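Fitted sheets: shrinkage, pocket depth and elastic
Speaker notes, Levgate linen buyers' session, August 22, 2023

Slide 1. Title
Thank Kirstin Baird for the test data. Mention that the handout has the full tables and the slides do not. Questions at the end, except for unit questions, which people should shout out.

Slide 2. The problem
Most fitted sheets are withdrawn from use for fit. Fabric wear comes second. A sheet that no longer reaches under the mattress corner gets pulled off overnight, gets logged as defective, and goes to rags with most of its fabric life left. Say "withdrawn", avoid "failed". Failed means something else in the tables.

Slide 3. Where the length goes
Woven cotton comes off the loom under tension, mainly in the warp. Washing lets that tension go. Fibers swell in water, the yarns take a more crooked path around each other, and the cloth gets shorter. Most of this happens in the first few washes. Tumble drying adds more, since the cloth is moving while it loses water. Warp and weft shrink by different amounts, so a sheet cut square will not stay square.

Point at the warp line on the chart. Wait for people to find it.

Slide 4. Pocket depth
Labels give pocket depth before washing. Two things are often mixed up:
Pocket depth is the side wall, from the corner seam down to the elastic edge.
Mattress depth is what the buyer measures, usually without the pad.
A pad or topper has to be included. Measure with everything on the bed and nothing pressed down. Then add the tuck-under allowance, and then the shrinkage allowance, in that order. The shrinkage allowance applies to the tuck as well.

Slide 5. Elastic
Corner-only elastic is cheaper and easier to iron flat. Full-perimeter elastic holds better on deep mattresses. The rubber in both ages with heat. Baluyot trial: 200 sheets, 2 dryer settings, checked every 12 washes. The high setting lost recovery first in every batch. Do not quote a lifetime in years. We only have wash cycles.

If asked about the Plundetti samples: still in test, results in June.

Slide 6. Looking at a made bed
Before measuring anything, look at the top surface. Pull lines that run corner to corner suggest tension between pockets. Soft creases that flatten by hand are usually left from folding. A photo is enough to start a conversation with a supplier and never enough to settle one. Clear the surface before measuring.

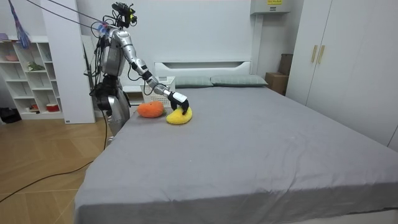
Toys on the bed. The gray fitted sheet is in the next one, with faint diagonal creases across the middle. 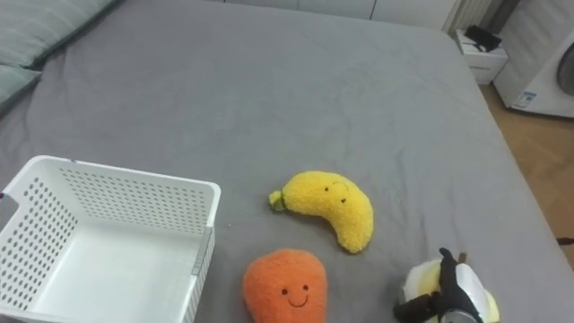 Measure the drop on all four sides at the midpoint, and then at each corner. If opposite sides differ, re-center the sheet and repeat. If they still differ, suspect the cut.

Slide 7. What to put in the order
Finished dimensions after washing, with the wash method named. Tolerance for length and width given separately. Elastic type and where it runs. Pocket depth measured at the corner seam. Ryszard Borkowska's template covers all of this and is the last page of the handout. For orders over 3,000 pieces, ask for a pre-production sample and wash it in your own machines.

Slide 8. Contact and questions
Likely question: does pre-shrunk mean zero shrinkage? No. It means lower residual shrinkage, and the figure should be on the spec sheet. Gandgate prints it on theirs, under "dimensional change", with a minus sign for shrinkage.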